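The Rack Stays Out

Every kitchen has one object its owner would like to hide before company comes. In mine it is the dish rack. I have shoved it into the oven, the bathtub and, one Thanksgiving, the back seat of a Hyundai, and each time I have brought it home again by nightfall, dripping on the upholstery, because there were plates and they had to go somewhere.

The dishwasher was supposed to finish it off. I own a dishwasher. It holds everything except the things I want to use tomorrow morning, the pan, the good knives, and any plate with a pattern I would miss. Those go in the sink and from the sink they go in the rack, where they stand until somebody needs them. In our house the cupboard is more of a retirement plan.

Romana Urban has made her peace with this. She has been buying and selling secondhand tableware for most of her adult life, first from a folding table and now from a narrow shop called Cullach, and she keeps 3,000 plates on the premises, every one of which passes through a sink before it reaches a shelf. I went to see her because I had been told she had opinions on drainers. This was an understatement on the order of saying the Pope has opinions on Easter.

"People spend 900 dollars on a faucet," she told me, "and then they lay the plates on a towel like drowned men."

The towel is her great enemy. A plate flat on a towel sits in its own puddle, and the foot of the plate, that little raised ring underneath, holds the water like a moat. A plate upside down on a towel is worse, a greenhouse. She wants plates on edge with air on both sides, and she wants them there the moment they leave the rinse water. Flat is for eating. 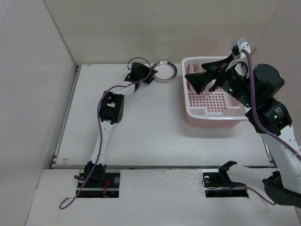
Upright dividers at the back, a gridded floor for everything else: the plastic rack in pink and white, with a plate lying flat beside it.

The plastic rack comes in for a lot of abuse from people who read kitchen magazines, and I include the people who write them. We are meant to want bent steel, or pale beech, or a Scandinavian-sounding ledge that folds into the wall and holds four espresso cups. I have owned the beech. It was beautiful for one April, and then it grew a fine gray fur in the joints and began to smell like a boathouse. I tried scrubbing it with a toothbrush. I tried vinegar. I tried leaving it on the fire escape, where a pigeon took an interest.

After that I bought a wire one from a company called Brondness, which cost me 148 dollars and arrived with a booklet. The booklet had a page on "living with your Brondness." What it did not have was anything to say about the salad plate, which was too small for the wires and lay down sideways with a clank every night after I had gone to bed. I would hear it from the hall. You get used to it, the way people get used to trains.

Romana would have sent both of them back. Her requirements are short enough to fit on an index card, and she has in fact put them on one, taped beside the shop sink. Slots deep enough that a dinner plate doesn't lean. Holes in the bottom you can get a brush through. A rim you can grab with wet hands. Color isn't mentioned. She thinks pink is fine. She thinks anything you can find in the dark is fine.

Her loading order, which she demonstrated on me twice, the second time more slowly, goes like this. Large plates first, from one end, all facing the same way. You fill the slots before you let a single cup in. Bowls tilt against whatever they can. Cups go last and mouth down, and if there's no room for cups then you have reached the end of the load and should pick up a cloth.

Branislav Tichý does not agree with a word of that. He washes at Hamis, a lunch place a few doors along, and he has come over on his break to buy soup plates and tell her so. He starts with the cups. Cups are quick, he says, and quick things get you through the line. He also faces his plates toward each other in pairs, which Romana regards as a kind of vandalism. They have been arguing about it for years and neither has moved an inch, although I did notice that he bought the soup plates.

Where they meet is on mixing patterns. Nobody with any sense washes by set. A rack on an ordinary evening holds the survivors of several households: the plate that came with the apartment, the one from an aunt, a sunburst in the middle of this one and a dark band around the rim of that one. Romana sells odd plates by the stack to people who used to insist on eight that matched. She says the ones who come back have usually stopped counting.
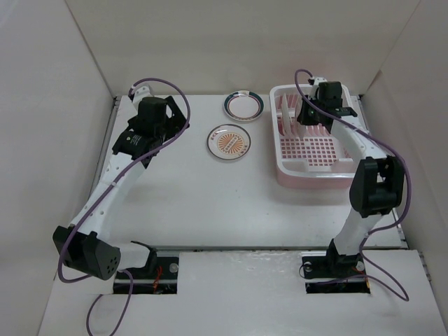 Do plates dry better in a rack than with a towel?
Standing on edge with space between them, plates will drain on their own and come out without lint, so a rack is the easier choice if you have time. A clean, dry towel is quicker when you need the plate right away.

I asked her what she uses at home, expecting something grand. She has a plastic rack from a hardware store called Sayce, older than her younger son, with one divider snapped off where he once tried to stand a skillet in it. She puts the bread plate in that gap. When guests come it stays on the counter, and if they comment on it she hands them something to dry.

I have tried this since. My brother-in-law lasted through two bowls and a colander before he remembered a phone call. The rack was full when he left and I didn't put it in the oven, or the tub, or the car. I took the next morning's plate straight out of the slot, buttered some toast on it, and put it back in the sink.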